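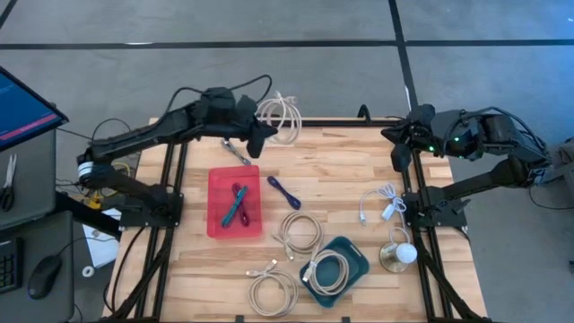
**BRIROV, September** — Handent says its new cable-sorting service will spare small offices the misery of the tangled drawer. The price is 70 a visit, which seems steep for folding leads and putting them in a tray.

The firm claims 233 customers so far. It would not say how many had booked twice.

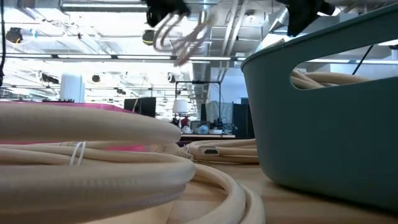 *Coils of cream tubing, one bundle held with a zip tie.*

Deirdre Mac Carthaigh, who runs an office in the town, is unmoved. "I own zip ties," she said — and a basket. 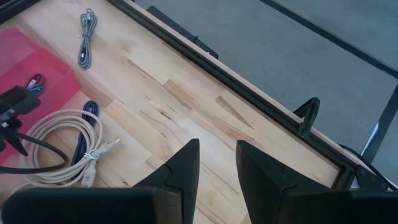
*Pale wood strips on the worktop.*

Bookings open next month.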